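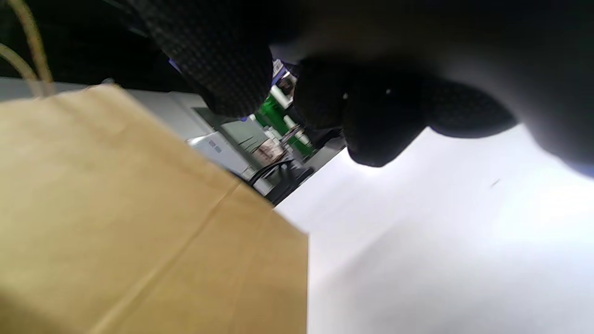 The Bag That Came Back

Shops, habit and the long second life of brown paper

April 2024

The drawer under my kitchen counter stopped closing in the winter. It held dish towels once. Over a couple of years it filled with folded paper bags, most of them brown, most of them used one time, and when I finally pulled the whole thing out and emptied it on the floor I found I could not bring myself to throw any of them away. They were good bags. Some had handles.

A lot of people have this drawer, or a gap beside the refrigerator that does the same job. It is a fairly new problem. For a long stretch of my adult life the bag that came home from the store was thin plastic, and it went under the sink in a ball with the others. Then towns began to restrict plastic bags or charge for them, and paper, which had mostly been pushed out of the checkout lane, came back into it.

Kestby, where I live, made the change two years ago. The rule is simple. Stores may not hand out thin plastic bags at the register, and they have to charge for paper ones. Grocery stores had half a year to use up what they had. Restaurants got longer, and for a while you could tell which places had bought too much plastic by what your noodles came home in.

The paper bag is older than the supermarket by a good margin. Machines that could cut and fold paper into bags were running in the middle of the nineteenth century, and the flat-bottomed kind, which stands up by itself while you fill it, followed not long after. That flat bottom mattered a great deal. A clerk could open a bag with one snap, set it on the counter and use both hands to pack. Before that, goods were wrapped in sheets and tied with string, or the customer brought a basket.

Kraft paper, the brown kind, gets its name from the German word for strength. The pulping process behind it leaves the wood fibers long, and long fibers resist tearing. The brown is just the color the pulp comes out when it hasn't been bleached. People read it as the honest, earthy choice, and stores know that, so a shop that wants to look careful will often pick brown over white even when the price is close to the same.

Handles are where the money goes. A flat bag with no handles is cheap. Add flat paper strips glued inside the lip and the price goes up a bit. Add twisted cord and it goes up again, and now you have something a customer will carry down the street in view of other people. The owner of Falcão, a bakery near the bus station, told me she resisted handles for as long as she could. She sold bread in long sleeves and pastry in small flat bags, and she saw no need for anything else. Then customers who were buying both started asking for something to put them in. She now orders handled bags in bundles of 200 and goes through a bundle faster than she would like.

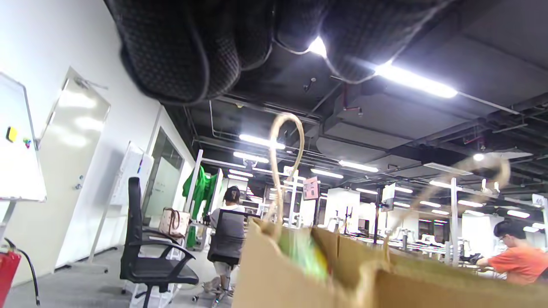
She has also noticed that the bags come back. A regular will walk in with one from the week before, soft at the folds, and hold it open over the counter. She likes this, though it slows the line a little when the bag needs shaking out first. A few people bring bags from other bakeries. She fills those too.

How many trips a paper bag has in it depends on what you ask it to do. Weight alone is rarely what ends it. Damp is worse. A carton of milk straight from the cooler sweats, the bottom panel softens, and the bag lets go on the front steps. Sharp corners are next. Cereal boxes are hard on bags, and so are those clear plastic clamshells that berries come in. Handles usually outlast the paper they are glued to. When one fails, it is most often the patch that peels, and you can carry the bag from underneath for a good while after that.

At Fastby, the larger of the two supermarkets in town, packing has become a small skill again. For years the baggers there had been working with plastic, which forgives almost everything. You hang it on a rack, drop things in and tie the top. Paper has to be built. Cans and jars go across the bottom, boxes stand up along the sides to make walls, soft things fill the middle, and bread and eggs go on top. One bagger who has been at the store since before the plastic years said she never stopped doing it that way in her head. She taught the younger staff over a few slow mornings, using a cart of dented stock.

The store also put out a bin by the entrance where people could leave clean bags for others to take. I was doubtful about it and so was the manager. In its first month the staff kept a tally, mainly to decide if the bin was worth the floor space, and 344 bags went through it. The bin stayed. It has since been moved to the other side of the door, where it gets less rain.

None of this settles the question of whether paper is better. Making a paper bag takes water, energy and trees, and it weighs many times what a thin plastic one does, so it takes more trucks to move. A paper bag used once and thrown in the trash is not much to be proud of. In its favor, it breaks down, it recycles easily in most towns, and it doesn't end up in the branches of the tree across from my window, where a white plastic one hung for most of a year. The best bag by almost any measure is the one you already own, used until it quits. That could be canvas, nylon or the plastic one from under the sink.

Where paper does well is in its second life, because there are so many small jobs it suits. It will ripen a hard avocado overnight or close to it. It lines the compost pail and goes out with the scraps. Cut flat and turned inside out, it covers a schoolbook or wraps a package. Gardeners lay it down under mulch to hold back weeds, and the people at Jeltusside, the allotments on the east edge of town, ask for bags every April for that reason. They take them with the handles cut off. They don't want glossy bags or anything with a plastic window.

I took most of my drawer out there. It was a cold morning and the ground was still too wet to walk on in ordinary shoes, so I left the stack in the shed with a brick on top. Somebody had already left a bigger one. I kept back a dozen of the sturdier bags, folded them along their original creases and stood them on end in the drawer like files.

The drawer closes now. There are dish towels in the front half of it, and I keep two bags in the car as well, under the passenger seat, where I forget them about every other time and have to walk back across the parking lot.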